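The new hire on bench four

I smelled the packing hall at Lamovico before I saw it. You come up a ramp from the loading dock, somebody holds a rubber curtain aside for you, and then it's stems and cold water and a little bit of diesel. I'd been told to bring a sweater. I should have brought two.

Lamovico trims and packs cut flowers for supermarkets, 3120 bunches on a normal shift and a lot more in the week before a holiday. For as long as anyone there can remember, the job has been done by people standing at steel benches with short knives. Since January, one of those benches has belonged to an arm. It's a Cleltau, gray and about as tall as a ten-year-old, and it came with a binder that I'm told only one person has read all the way through.

That person is Jarmila Gajdoš. She trimmed flowers for years and now she runs the arm, and she got a raise for it, though she says not the kind you'd throw a party over. What she mostly does is watch a screen and decide things. Is that petal bruised or just folded? Does this one go in the 500 bin, which is the cheap bouquets, or does it go to Eritz, the florist chain that sends back anything with a crease in it?

"My hands feel great," she told me. "My eyes are shot by two o'clock. So I traded."

I heard versions of that all day. The wrist braces that used to hang by the time clock are mostly gone — there was one left on the hook when I visited. But people talk less. At the old benches you worked facing somebody, and you knew whose kid had a fever. Jarmila faces a monitor now, and she's started eating lunch early so she can catch her old crew.
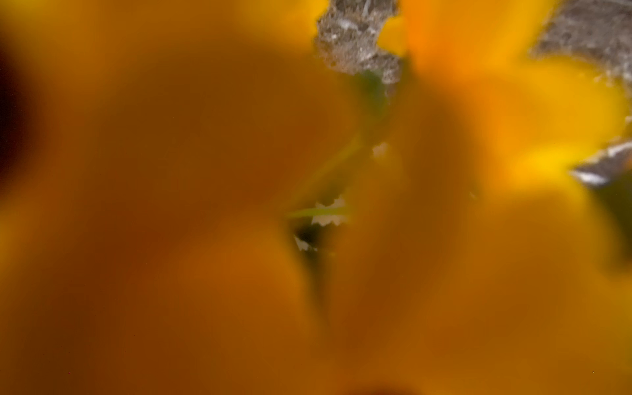
Juraj Kopecký, the shift lead, was against the whole thing, and he'll tell you so before you've got your coat off. He thought the arm would crush everything it touched, and for the first few weeks he kept a bucket of its casualties by his desk to show management. Then the bucket got emptier. He still thinks it's slow (it is!), and he still won't let it near the Eritz orders without a person checking. What bugs him more is the training. New people used to learn by ruining a few hundred stems next to someone patient, and with fewer hand benches there are fewer spots to stand in.

The company says no one has been let go. Three people who left weren't replaced, and everybody in the hall can do that math. A second arm is on order, and Říha, the outfit that installs them, has already painted the floor where it'll stand. People walk around the yellow line even though there's nothing inside it yet.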